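Draslow Household Wiping Set — working meeting
Minutes, October

Present: collection lead, annotation lead, two operators, one person from training. Kouris joined by phone for item 4 only.
Start 9:40 a.m.

1. Last month's minutes
Accepted with one fix. The spill clips were listed under "tables" and should be under "floors." The action to rename the folders is closed.

2. Where the count stands
The set now holds 1,221 accepted clips across all wiping tasks. Of these, 205 are framed glass on a wall, which is the group training asked for first. Tabletops are behind. Annotation has 61 clips waiting for a second look, mostly because the start and end of the wipe were marked differently by different people.

Training asked whether the waiting clips could be used as they are. Annotation lead said no. A short run on unchecked labels in the summer cost more time than it saved. Agreed to hold them.

3. Framed glass
Discussed how the free hand should be used. Early clips had people wiping one-handed, and the frame moved on its hook in a good number of them. The current instruction is to rest the free hand on the glass and wipe with the other. Training is happy with this, as it gives the model a clear example of two hands doing different jobs at once.

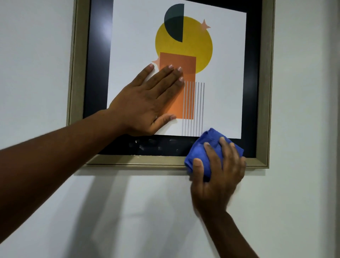
Framed print, left hand steadying, right hand wiping the lower corner.

Reflections were raised again. Dark mats show streaks well, but they also pick up light from the room, and the labeling tool has no way to say "glare, not dirt." Annotation has been putting this in the comment box, where it gets lost. A proper checkbox was requested. Velholm maintains the tool and will be asked for a date.

Some talk about the label for a wipe that runs from the glass onto the frame. Two options were put forward:
- one segment, "wipe glass and frame"
- two segments, split where most of the cloth is on the molding 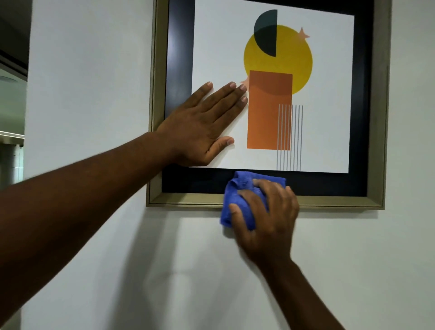
The split is cleaner on paper, but the cloth often covers both surfaces at the same time and people guess at the boundary. Decided on one segment, with a surface tag for each surface touched. Old clips do not need to be redone unless they come up for review anyway.

Operators asked for a rule on forearms. When the head camera sits low, the forearm covers a corner of the frame for most of the clip. Training said this is fine and should stay in, because the model will see its own arms too. Clips are rejected only if the cloth itself is out of view for most of the wipe.

4. Vovier schedule (Kouris on phone)
Kouris can process uploads overnight again starting this month. Files need to be in before 6:00 p.m. or they wait until the next night. Kouris also reported that several uploads had come through without the task sheet attached. Those were sent back. Operators will fill in the sheet before recording, and the upload page will refuse a session without one — Kouris to switch that on.

Phone call ended 10:25 a.m.

5. Tabletops
Most of the discussion was on cloth shape. For glass, a bunched cloth has been normal. On tables, operators have been folding it into a pad and pushing it with both hands. Training would like both shapes on both surfaces so that the model does not tie one shape to one place. Agreed, with the larger share left to whatever the operator would do at home.

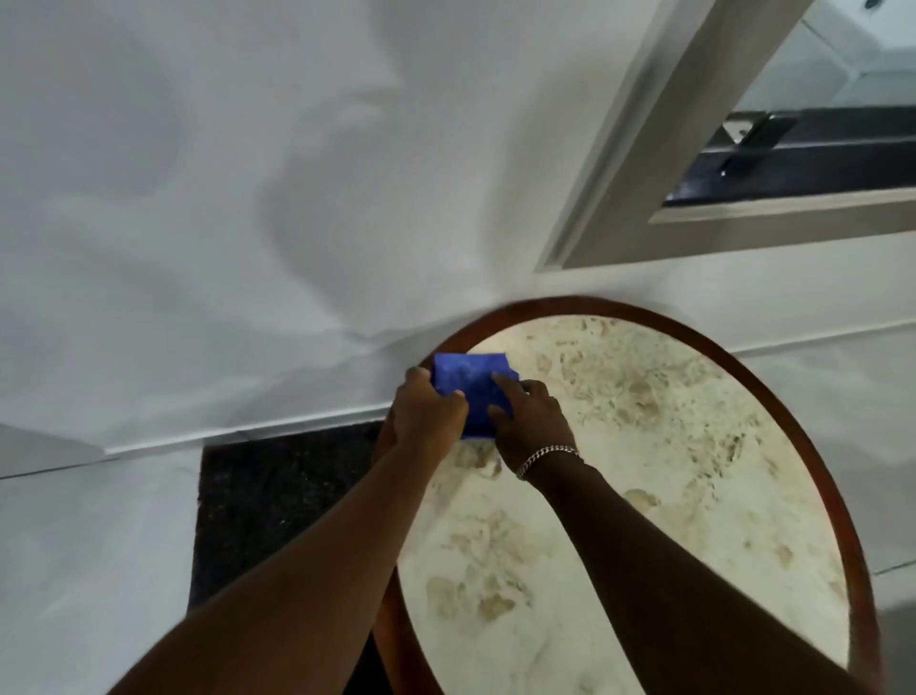 Marble-top side table, folded cloth, both hands, wiping near the far edge.

Round tops need more coverage along the rim. People tend to clean the middle and stop. The task sheet will now say "include the edge," with no set path or direction. Annotation pointed out that patterned stone makes it hard to tell whether a mark is dirt or part of the surface. For these tables the "clean at end" field may be left as "unsure."

Jewelry: one operator asked if bracelets and watches should come off. No change. They may stay on as long as they do not scratch the surface.

6. Actions
Collection lead: revise task sheet for tabletops, send to operators.
Annotation lead: write up the glass and frame rule, clear the waiting clips.
Training: send list of missing surfaces.
Kouris: turn on the task sheet check at upload.
Velholm: to be asked about the glare checkbox.

7. Other business
More blue cloths are needed. Training would also like other colors in the next order. Collection lead to place it.

Meeting closed 10:55 a.m. Next meeting in November, same room.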